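Why the robotics club should stop scoring speed

Kyrylo Kravchuk

The December round of the Husov student challenge gave 200 points for folding laundry with a two-armed robot, and 132 of those were for time. I think this split is wrong, and I would like it changed before the next rule sheet goes out.

Our club at Hoklow entered the cloth task for the first time. Cloth is a poor subject for a race. A rigid block stays where it was put. A piece of fabric bunches up, the edge you want is under the edge you can see, and a grip a centimetre off gives a different fold. Most of the real work is in the first grasp: finding a corner or an edge with one arm, choosing a second point for the other, and getting the thing flat before any folding starts. Under the current rules that stage earns nothing by itself.

The result is predictable. Teams tune for one cloth, laid down one way. The Nosby team told us openly that they had trained on a single starting position, and under the rules they were right to do so. They finished in 68 seconds. Their second attempt began with the cloth turned over, and the arms closed on air.

I would score three things instead. Half the points should go to flattening from a crumpled start, with the start set by a judge. A quarter should go to the finished fold, measured with a ruler along the edges. The rest should depend on repeating the job with a different cloth - another size, another weight, a sewn-in label if possible. Time would only break ties.

The usual objection is that spectators like a clock. Perhaps they do, but the entrants are students, and the score decides what they spend their evenings on. Our 2 newest members spent most of theirs shortening arm movements that were already short enough. They learned very little about fabric.

A second objection, raised by the Bermúdez group, is that judging a crumpled start is unfair, as no two heaps match. Run each team several times and take the middle score. It makes for a longer afternoon, and I would accept that.

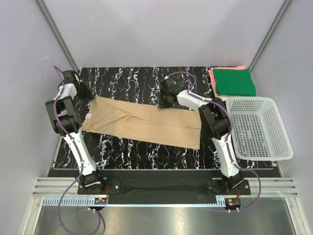

Until the rules change, we will keep practising on mixed cloths and log the first grasp separately from the fold. Our place in the table will probably suffer for it. Other clubs that keep similar logs are welcome to compare them with ours.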